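Akamside Science Talk > Brains, Bodies, Machines

Thread: Do elevators that guess where you're going make you walk slower?

kartini_s
Original poster

OK so I just spent my whole lunch break on this and I need people to talk to about it. Our building on the Tivura campus switched to one of those destination elevator systems in June. You punch in your floor out in the lobby and a screen tells you which car to take. No buttons inside at all!

The software groups people by floor, which I knew. What I didn't know is that ours also learns the habits of the building. It sends empty cars down before the morning rush, and it seems to keep one parked near the cafeteria level right before noon. I started timing my own trips out of pure curiosity, and I'm up to 738 rides (yes, I have a spreadsheet, yes, my coworkers know). My waits got shorter, but I walk across the lobby a lot slower than I used to. I used to run for the doors. Now I stroll, because a letter on a screen has promised me a car.

Has anyone read anything good on how people change their behavior around automation like this?

Yoga Chong
Reply 1

Love this. 738 rides is heroic. Are you timing from the keypad or from the front door? If you start the clock at the keypad you're missing the walk, and the walk is the fun part of your question.

kartini_s
Reply 2

Keypad for the first 200, front door after that. I know, I know. I changed it when I noticed the strolling.

mpoirier
Reply 3

Gonna be the grump here. You can't compare the two halves then. And you noticed the strolling before you started measuring the strolling, so you were already watching yourself. I'd walk differently too if I had a stopwatch in my hand.

It's a fun log, I just wouldn't call it evidence of anything about people in general. It's one person in one lobby.

Yoga Chong
Reply 4

Sure, but that's how good questions start! Somebody gets curious about their own feet. Mackenzie, you spent a whole winter on this forum tracking which checkout line at the grocery store moved fastest.

mpoirier
Reply 5

And I was wrong about it, which is my point. I was sure the self-checkout was slower. I only remembered the bad trips.

dewanti.j
Reply 6

Jumping in because we did something like this with my students at Tarigan. Nothing fancy, a few afternoons in a hallway. If you want to get past the stopwatch problem, watch other people (with permission from the building, please ask first). What worked for us:

1. Pick two lines on the floor, something already there like a seam in the tile. Time people between those lines and ignore everything else.

2. Don't stand near the keypad. People see a clipboard and start acting like they're in a commercial. We kept the timing well away from it.
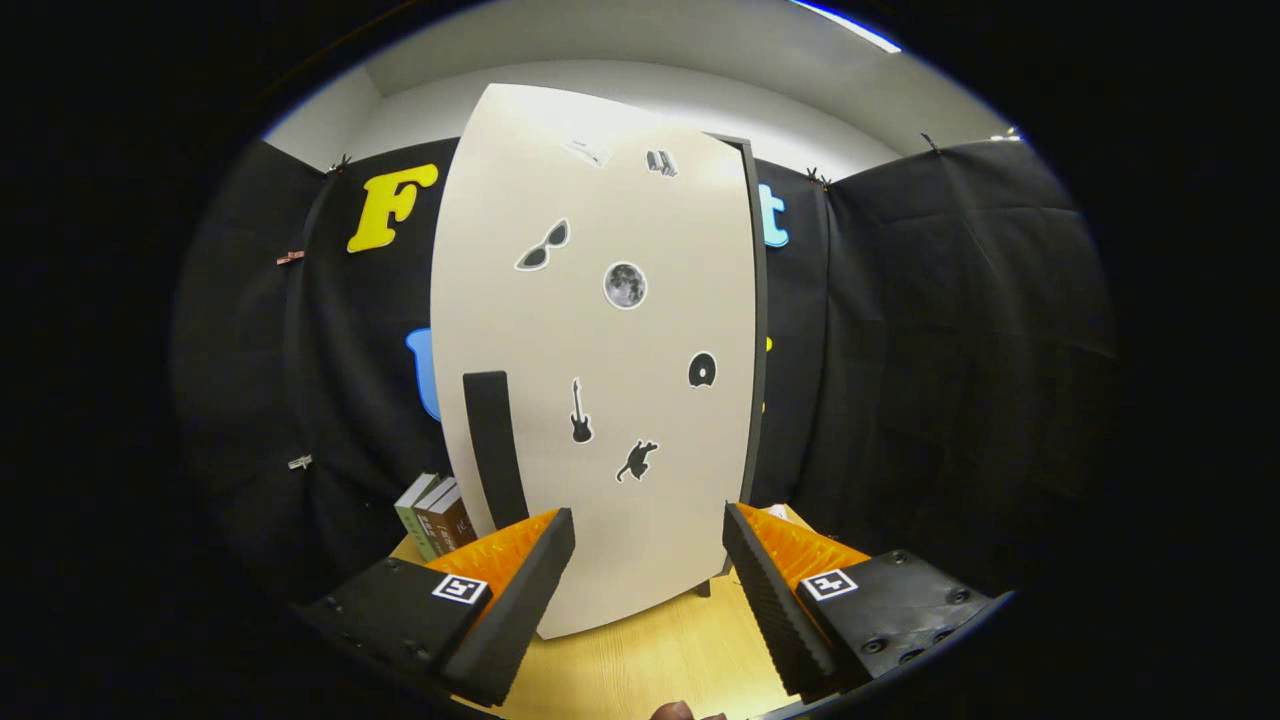
3. Write down whether the person is alone or in a group. Groups walk slower no matter what the elevator is doing, and it will swamp your numbers if you mix them.

4. Do some of it in a building with ordinary up and down buttons. Without that you have nothing to hold your lobby up against.

We stopped at 300 walks and the kids were begging to keep going. One of them wanted to race the elevator by the stairs and add that as its own column, so now that's next semester.

kartini_s
Reply 7

Oh this is great, thank you!! The Sovside annex across the street still has the old kind with the buttons. Same sort of office crowd, too. I can ask at the front desk tomorrow.

mpoirier
Reply 8

See, this I'd read. Number 4 especially. But are the two lobbies the same length? If the annex is tiny, people don't have room to hurry.

dewanti.j
Reply 9

Good catch. Keep the distance between your two lines the same in both places and start them past the door, so nobody is still wrestling with an umbrella.

Endang Purba
Reply 10

I used to do maintenance on elevators (the old relay kind, you could hear them think) and I want to stick up for running. With the old ones, hurrying paid off. You saw a door open and you had a chance. With yours the car is assigned, so getting there early just means standing around. I'd expect people to slow down once they learn that, and I'd expect visitors to keep rushing. Can you tell visitors apart?

kartini_s
Reply 11

They wear orange badges! Endang, you genius. That's another column.

mpoirier
Reply 12

I still say the effect disappears once you take out the groups. Loser buys coffee?

kartini_s
Reply 13

Deal. Give me 5 lunch breaks at each building and I'll post the sheet, bad rows and all.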